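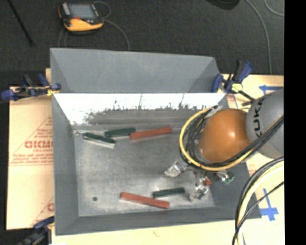 The bin, the blocks and the KUKA arm, Zeddale workshop.

I went over to Zeddale last week because Ludmila Tichý had been telling me for months that you can now teach a robot arm a job by showing it. No code, she said. You take hold of the thing, or steer it from a handset, you do the job a few times and it gets the idea. I have heard a version of this at every trade day since I started going to them, so I took sandwiches and a notebook and stayed until they locked up.

The job was dull, which I liked. There is a grey metal bin with red and green blocks in it, and the arm has to pick a block up and put it down again on the other side of the wall. That's all. A child of three would do it without being asked. The software that watches you and builds the copy is called Runon, and it comes from a small outfit in Pemenbridge who were not there to defend it, so I will try to be fair.

First, the showing. Ludmila did it by remote control, and she is good at it. She had 148 demonstrations recorded before I arrived and she added a few more while I watched. It is slow work. You creep down, you find you are a finger's width off, you creep back up, you turn the wrist, you creep down again. All of that gets recorded too, the dithering included, and when I asked whether the robot was going to learn the dithering she said yes, a bit, and they try to trim it out afterwards. Trimming is done by a person at a screen. I wrote that down and underlined it.

Then the playing back. We did 32 goes. It managed the ones in the middle of the floor very nicely, I'll give it that, and there was a moment when it came down over a red block at an angle and I thought, all right, fair enough. The ones lying near a wall were a different matter. It would come down, close the fingers on not very much, and carry its handful of air across to the drop point as if all was well. I asked what it does when it has missed. It has never been shown missing, so it does nothing about it.

What bothers me is the word "teach". When I taught my nephew to plane a door I didn't do it almost 150 times in front of him with the door clamped in the same place. I showed him twice, he made a mess of it, and I told him what he'd done wrong. There was no way of telling this thing what it had done wrong except by going back to the handset and doing some more right ones.

Ludmila's answer is that an old-style program for the same bin, the way Vrabec would have written it for her, would have taken weeks and would have fallen over if you moved a block. She may be right. I'd like to see both done side by side with somebody holding a watch, and with the trimming hours put on the bill.

She wants me back in November, when the blocks will be replaced with bags of screws. I've said I'll go. I'd like to choose where the bags are put.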